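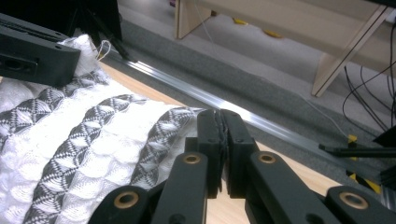

Natnael Mersha told me flat out that barley soup is what you eat when the good soup has run out, and that if I wanted a passing mark I should pick chili like everybody else. So naturally I went with barley.

Barley and Mushroom Soup for the Fitzgerald Hall Cafeteria
Foods and Nutrition, Grernis College
Final report, 2019-02-03

Why I picked it

The assignment was to take a dish the cafeteria already sells, make it better for you without making it sadder, and write up what happened. Fitzgerald already does a beef and barley on the winter rotation. It's salty and pretty thick, and by the end of lunch it has usually set into something you could slice. I love it anyway. My grandmother made a barley soup with dried mushrooms and a big lump of butter, and I wanted to get somewhere between hers and theirs, with less salt than either and no beef at all (beef is where most of the cost is, and Daranee Thongsuk, my partner for the kitchen part, doesn't eat it).

The cafeteria's version is listed at 551 calories for a large bowl, which surprised me for a soup! A large bowl there is 440 grams, so that's the bowl I worked to the whole way through. I didn't want to cheat by shrinking it.

What went in

Pot barley, the less polished kind, still a bit brown
Brown mushrooms, sliced thick
A handful of dried mushrooms, soaked, with the soaking water kept
Onion, carrot, celery
Garlic, more than you'd think
A parmesan rind if there's one in the fridge
Canola oil for frying and a small knob of butter at the end
Thyme and a bay leaf
Biltik vegetable stock powder, at half the strength on the tub
Lemon juice and black pepper
Salt, last, and only after tasting

We tried pearl barley in our very first go and it was fine, but it gives up so much starch that you're right back to soup you can slice. Pot barley takes longer and stays chewy. You do have to start it early, and I learned that by serving Ragnvald Backlund a bowl of what he described as warm gravel. Sorry, Ragnvald.

How we made it

Soak the dried mushrooms in hot water while you chop everything else. Get the biggest pot you've got properly hot, add the oil, and fry the fresh mushrooms on their own. Don't stir them much. They'll dump out a lot of water and look grey and miserable for a while, then the water cooks off and they start to brown, and that brown is pretty much the whole flavour of the soup. Take them out.

Onion, carrot and celery go into the same pot with a splash of the soaking water to lift the sticky bits off the bottom. When the onion's soft, add garlic and thyme and give it another minute. Then the barley, straight in dry, stirred around until it smells a bit like toast.

Add the stock, the rest of the soaking water (pour it slowly and leave the last gritty spoonful behind), the bay leaf and the rind. Simmer with the lid half on until the barley is tender but still has some bite. The browned mushrooms go back in near the end so they don't turn to rubber. Butter, lemon, pepper, taste, and then salt if it needs it.

The lemon was Huia Ruddock's idea and I fought it. I thought it would taste like somebody had spilled something in the pot. But we'd cut the stock in half and the soup was dull, and one squeeze woke it right up, so Huia gets full credit. We used less salt in every batch after that.

The tasting

For the proper tasting we made 2 batches on the same afternoon, one with the stock at full strength and no lemon, one with half stock and lemon. Same pot size, same barley, same bag of mushrooms. People got a little cup of each and a slip of paper asking which one they'd buy and why. They weren't told which was which, although Thomas Lo Presti announced loudly that he could smell lemon, so I can't promise the people behind him in line were totally unbiased. I should have put the cups out somewhere quieter.

Most of the slips went for the half-stock version. The reasons were all over the place: "less like a packet," "fresher," "this one has more mushrooms" (it didn't). The people who liked the salty one really liked it, and a few asked for crackers. Only 2 slips said they wouldn't buy either, and one of those was Natnael's. He signed it.

What worked and what I'd change

Browning the mushrooms separately is worth the extra time. So is toasting the barley, although Daranee disagrees and says she couldn't taste a difference once everything was in the pot. We never did a side by side on that, so it's her word against mine.

Holding it hot was the weak spot. Even pot barley keeps drinking, and after sitting in the warmer over a lunch period our soup was a lot closer to risotto. It still tasted good! But it isn't soup at that point. I think the way around it is to cook the barley separately, keep it in its own tub, and ladle broth over it when someone orders. That means another tub and another ladle on the line, and the kitchen may not love me for it.

I also never finished the nutrition label properly. I worked out the calories from the packages and the food tables, and then realized I'd entered dry barley as cooked, so the number I was so proud of in my draft is wrong and I've taken it out. The corrected one is going in the appendix once it's been checked. The parmesan rind is a headache too. I have no idea how to count something you fish out and throw away.
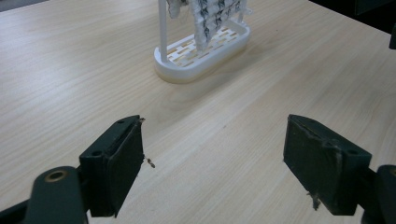 Next steps

Grisodance, the end-of-winter supper, is in March, and we've been asked to do a pot for it. I want to try the separate barley there with a proper lineup of hungry people. Daranee wants to add dill, and I've said we can put it on the side in a bowl. If there's room on the stove I'd also like a small pot with no butter and no rind, so the vegan table gets something besides buns.

Thanks to everyone who ate the gravel version and came back for the next one.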